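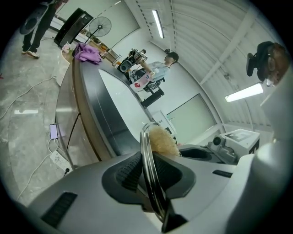 Call for participants: household and shop-floor chore trials, Kandpal Noteck

Kandpal Noteck is recruiting adults to perform routine chores with hand-held grippers. The recordings are used to test whether a machine can learn the same jobs: folding cloths, wiping counters, moving bottles, restocking shelves. At present our arm, the Brarow, completes 68 per cent of cloth tasks under lab conditions, and fewer in an unfamiliar room.

Sessions run for 3 hours, including a paid break. Participants stand for most of that time. Payment is $600 for the full set of sessions, starting in April. Travel is not reimbursed.

You must be 18 or over, able to grip and lift light objects with either hand, and willing to wear a head-mounted device. No technical background is required. Cleaning, retail or aged care experience is an advantage. 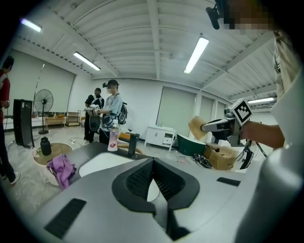 Han-gyeol Ha would put the limit at soft things: a machine can move a bottle from one shelf to another all day, but a damp cloth changes shape every time it is picked up, and the trials should be weighted towards that. The schedule has been revised accordingly, and cloth work now takes up half of each session.

Apply through the Poltora portal, listing your availability and dominant hand. Applications close 2026-01-25.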